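Worktops and Tables at the Hostcombe Study Rooms

Members are reminded that the replacement of tables in the upper study rooms was completed in June. The work was carried out by Dadberg over two closures, and all 19 tables are now back in general use. The former dark tables, which had been in place since the rooms opened, have been passed to the Wei annexe.

The new tops are pale in colour and stand directly against the wall. Where a separate panel adjoins the main surface, a narrow seam remains between the two. Members are asked not to press paper, cards or blades into this groove, and to report any lifting along the edge to the front desk. 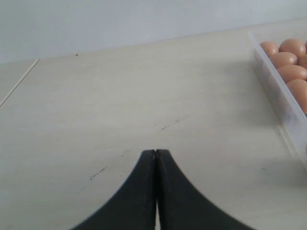

Ylva Brekke wrote to us in June to say that a light surface shows every mark, and that she would have preferred the old colour for that reason. She also asked whether a cloth might be left in each room, as she had twice gone downstairs to find one. Her second point has been accepted – cloths will be kept in the drawer beside each door from this month.

The following applies to all tables. Surfaces should be wiped with a damp cloth and then dried. Scouring pads and bleach must not be used. Pencil generally comes away with a soft eraser, but ink should be left for the cleaning staff. Small scuffs are to be expected in ordinary use and no charge will be made for them. Cutting work is permitted only on a mat, available on request from Seema Srivastava.

The cost of the work was met from the furnishings budget, of which 614 pounds remains. This sum will be put towards chair repairs. Members who know of a chair in need of attention should give the room and the number on the underside of the seat.

Room bookings continue as before. Enquiries concerning the annexe should be addressed to Vsevolod Ostapchuk.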